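Robotics for Small Workplaces
Handout 6: Looking at a Kit Before You Buy It
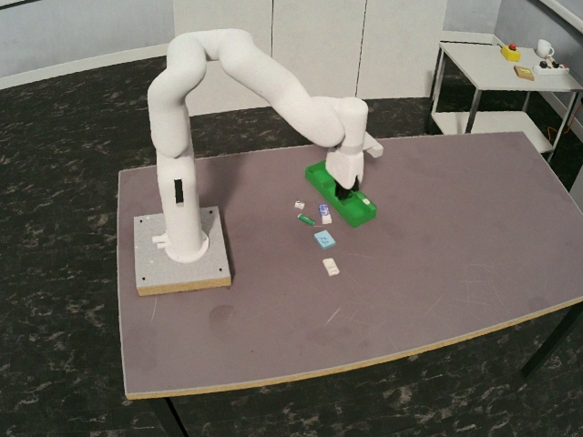 Figure 6.1. Simulated view of the sorting cell: arm on its base plate, gripper over the green tray, small items on the table.

Reading for this session: the Lenihan starter kit manual, chapters 2 through 4, and the price sheet from Aston. Bring both to the lab. The simulation file is in the course folder under week 6.

1. What is being sold

The Lenihan kit is a package for light pick-and-place work on a tabletop. It is sold through Aston, which also handles returns and spare parts. The package we are reviewing contains:

Arm with base plate and mounting bolts
Two-finger gripper, with one spare pair of fingers
Controller and cables
Stop button on its own lead
Simulation license, one seat
Printed manual and a set of task files

The table is not part of the package. Neither are trays, cameras, or guarding. The price sheet lists a camera as an add-on, and two of the four task files will not run without one. The manual says this in chapter 4 but the price sheet does not mention it. Write it down now, as you will need it for the cost worksheet.

For this course we treat the kit as a product under review. You are not being asked whether robots are useful. You are being asked whether this kit would do a stated job in a stated workplace, and what you would need to know before signing an order.

2. The job

Our sample job is called tray filling. Small items are loose on the table. The arm picks them up one at a time and places them in a tray with compartments. When the tray is full, a person takes it away and puts down an empty one.

The customer in our case is Mudholm, a firm that packs repair sets for office equipment. Each set has 11 parts. Mudholm packs 600 sets in a normal week and 878 in the week before a quarter ends. Packing is done by hand at present, by two people who also do the labeling and shipping.

Look at Figure 6.1 with this job in mind. The items on the table are of different shapes. There are small blocks, a cylinder lying on its side at an angle, and a flat square piece. A two-finger gripper treats each of these differently.

Blocks. These are the easy case. The fingers close on two parallel faces. The main question is whether the block is turned at an angle to the fingers. If it is, the wrist must turn to match, and the software has to know the angle.

Cylinders on their side. The fingers should close across the short direction, near the middle. If they close near one end, the part can tip when lifted. A cylinder can also roll before the fingers reach it, so a position measured two seconds ago may be wrong.

Flat pieces. These are hard for a gripper of this type. The fingers have to come down on either side of the piece and close on thin edges. If the piece is wider than the gripper opens, it can't be picked up this way at all. Suction is the usual answer. The Lenihan kit does not include suction, and Aston quotes it separately.

Two items close together. One finger has to fit in the gap between them. If the gap is narrower than the finger, the arm will push the second item while reaching for the first. Look at the translucent item and the white block beneath it in the figure. Decide which you would pick first, and from which direction.

3. Reach and placement

The manual gives the reach of the arm as 688 mm, measured from the center of the base column to the gripper mount. Students often draw a circle of that size on the table plan and call it the work area. The useful area is smaller, for these reasons:

a) The gripper has to point straight down for most picks. An arm stretched to full length can't hold its wrist in that position.

b) Close to the base, the arm has to fold back on itself. There is a region near the column where it can't pick at all.

c) The gripper needs height above the part on the way in and the way out. A tray with raised edges adds to the height needed.

In the lab you will measure the useful area in the simulation. Move the gripper outward in steps of 20 mm with the wrist pointing down, and record the last position the software accepts. Repeat in five directions. Plot the points on the table plan and join them.

The tray in the figure lies diagonally. This matters for the placing step. The task file supplied with the kit assumes that the tray is square to the table, and the compartment positions are stored as rows and columns. If the tray is turned, those positions have to be turned with it. The software does this if you teach it two corners of the tray. It does not check that you picked the right two corners. Teaching them in the wrong order gives a mirrored layout, and the arm will set parts down on the dividers.

4. Mounting

The arm in our model stands on a flat square plate with bolt holes near the corners. Before buying, a customer should be able to answer the following:

Is the tabletop thick enough to hold the bolts?
Does the table move when the arm stops suddenly?
Can the plate be put back in the same place after cleaning?
Is there access to the connector at the foot of the column?

The third question is skipped more than any other. If the plate shifts by a few millimeters, every taught position shifts with it. Mudholm moves its tables at stock count. Either the plate and table have to move as one unit, with the trays located against stops on the same tabletop, or somebody has to teach the positions again each time. Reteaching a tray takes a trained person a quarter of an hour according to the manual. Allow double for a first attempt.

The connector question is a small one, but look at where the fitting comes out of the base in the figure. A cable running from there must not lie across the picking area. In the simulation no cable is drawn, so you will have to allow for it yourselves.

5. What the simulation can tell you

The license in the kit lets you build the table, arm, and tray on screen and run a task file against them. This is the strongest part of the offer. A customer can find out whether the layout works before clearing a space for it.

Things it handles well: reach, collisions between the arm and fixed objects, cycle time for a set path, and comparing two tray positions.

Things it handles less well: how a soft part behaves between the fingers, parts sticking to each other, worn surfaces, changing light on a camera, and dust.

Cycle time needs care. The software reports the time for a pick that succeeds. It does not include a second try. If one pick in 20 has to be repeated, the average goes up, and so does the time for a full set. Use the reported time as a lower limit in your worksheet and add a line for repeats.

Driltudska, the company that wrote the simulation software, sells a larger version with several arms and a moving belt. We won't use it. Some screens in our version show menu entries for those features in gray. Leave them alone.

6. Safety and people

The arm is sold as suitable for work near people at low speed. That statement covers the arm. It does not cover the gripper, the part being held, or the table layout. A sharp part in the gripper changes the assessment, and so does a spot where a hand could be caught between the arm and a fixed object.

For your plan, mark the following:

Position of the stop button, with a note on who can reach it from where
The side from which trays are exchanged
Any place where the arm comes near a wall, cabinet, or second table
The walking route past the cell

Trays should be exchanged with the arm parked. The task file has a pause for this, set to off by default. Turn it on in the first lab and leave it on.

7. Points for and against, so far

For: The price is clear apart from the camera. The simulation seat is included. The spare fingers are easy to fit, with one screw each. The manual is written in short steps and matches the software version supplied.

Against: No suction in the basic package. One license seat only, so two people can't work on the layout at the same time. The tray routine accepts corners in the wrong order without a warning. Support is by email, and Aston offers phone support only with the yearly plan.

Undecided: Whether the arm can keep up in Mudholm's busy week. This depends on the cycle time you find in the lab and on how many of the 11 parts can be picked by fingers alone.

8. Lab task

Work in pairs. Open the week 6 file and save a copy under your own names before changing anything.

Step 1. Measure the useful area as described in section 3.
Step 2. Teach the tray corners with the tray at the angle given. Run the placing routine with the gripper empty.
Step 3. Write a picking order for the loose items. Mark any you would not attempt with this gripper.
Step 4. Run your order at half speed, then at full speed. Record both times.
Step 5. Turn the tray square to the table, teach it again, and repeat step 4.

Hand in the table plan, the two sets of times, and one page on whether the tray angle made a difference. The cost worksheet is due with Handout 7. Use the normal week for the main calculation and the busy week for the second column.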